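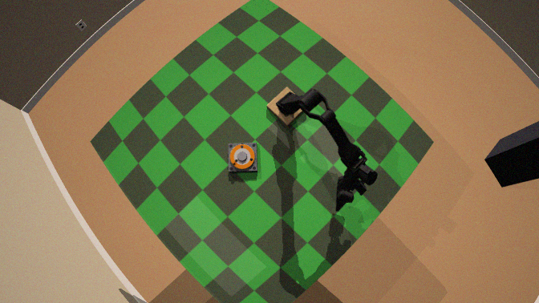
Green and grey checks, black arm, wooden plate.

Birthday Threads and Photo Shops: your questions, my answers

G'day all! I'm Nadja Hämmerli and I look after the Off Topic board here at Sketum. I get the same messages every time somebody has a birthday coming up, so I've put my answers in one spot. Last tidied up 13/05/2021.

Who can start a birthday thread?
Anyone who's been a member for 40 days or more. If you're newer than that, send me a message and I'll start it for you (happy to, I love these things!).

There are two threads for the same person. Which one do I post in?
Whichever went up first. I'll merge them when I get a minute, and your post won't get lost. It might end up in a funny order though, so if you were replying to someone, quote them.

Can I post the night before?
Yep! We've got people in Gikotstead and people on the other side of the planet, so it's always somebody's birthday a bit early. I wouldn't go more than a day ahead.

What are "shops"?
Pictures people have mucked around with for a laugh. Your mate's head on a racehorse, your mate's head on a cake, that sort of thing. You don't need to be any good at it. My favourite one ever was done in a free paint program and the neck didn't even line up.

Whose face can I use?
Members who've said yes in the "Go on, use my mug" thread at the top of the board. There are 137 names on it now. If they're not on the list, ask them first. No kids, no partners, no one from their work, even if they're in the same photo.

I don't like a shop someone made of me. What do I do?
Hit report and pick "it's me". I take it down, no questions, and I don't tell the maker who complained. I had this happen to me back in October and I felt a bit silly asking, but please don't. It takes me two clicks.

How many pictures can I put in one post?
Five. The old limit was higher and the Zwahlen birthday thread got to 561 pictures and wouldn't load on anybody's phone, mine included.

Can I hide my birthday?
Sure can. Go to your profile, then Personal, then untick "show my day". Your age has its own tick box under that one, so check both!

Do I have to reply to everyone who wishes me a happy birthday?
Goodness no. One big thank you at the end is plenty.

What's the Flusness cake?
An old board joke about a cake that got left on a car roof. Someone will post it in your thread, and you're meant to say "yum" and move on.

Still stuck? Message me through my profile. I'm mostly on in the evenings, after tea.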